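Moved from Edstead to Redance in May, so a thread on giving up smoking when you've also just changed towns, because a couple of you asked how it went.

I'd smoked for most of my adult life. Twenty a day at the worst, fewer once I stopped having a car to smoke in. I had tried to stop 2 times before and both times I lasted until the first bad week at work.

The GP surgery in Redance asks every new patient if they smoke. I said yes, and the nurse booked me in for the stop smoking clinic before I'd finished filling in the form. I hadn't asked for it. I went anyway.

The clinic is in the side room of the library. You blow into a tube and it gives you a number, then you talk for a bit and they sort out your patches. I was put on the strong ones for the first stretch, with lozenges for the mornings.

Patches: put them somewhere different each day or your skin goes red and itches. Take them off at night if you get the dreams. I got the dreams. One was set entirely in the Edstead bus station and went on for what felt like a week.

Lozenges: don't chew them. Park them in your cheek. If you swallow too much you get hiccups, and I had hiccups through a whole phone call with the letting agent.

The hardest ones to drop were the ones tied to something else. After tea. Waiting for the 50 bus. Standing outside the back door while the kettle boiled. The ones at work went quite easily once I stopped going out with the others.

I set a stop date and told people at work what it was. I changed my route so I didn't go past the shop on Dantas Road. It adds 400 steps each way and I still go that way now.

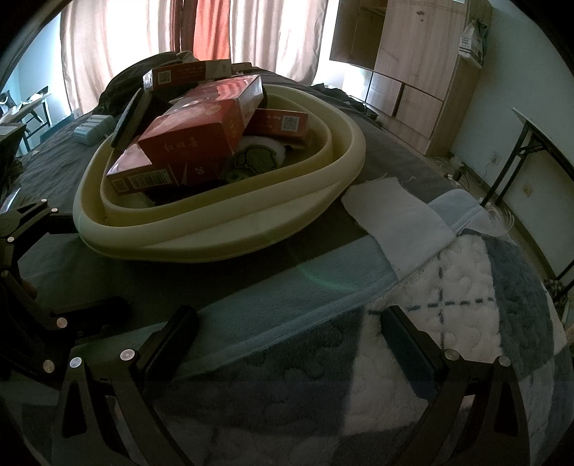 A reply from someone called redance_lurker said the route thing never worked for them, and that they only managed it by switching from coffee to tea for the first month, as every coffee had come with a cigarette for years.

Fair point, and I've heard the same from others at the clinic. I kept the coffee but started drinking it upstairs by the window. It was the back step that was the problem for me, so I stayed off the back step.

Money next. I put what I would have spent into a separate account every Friday night for a while, then forgot, then set up a transfer. It has paid for a proper winter coat and the train part of a trip to Kurnberg.

Sleep was bad to begin with and then got better than it had been. Cough got worse before it eased off, which the nurse had warned me about. Food tastes stronger. I've gone off the crisps I used to like.

I had one slip, at a leaving do. Smoked half of somebody's, felt sick, went home. The clinic didn't make a fuss about it. They asked what time it happened and who I was with, and we carried on with the same patches.

I'm 5 months in. Still want one when it rains, for some reason. It passes if I go and do the washing up.

If you're registered with a surgery, ring them and ask what they've got locally. Mine had evening slots up to half past seven.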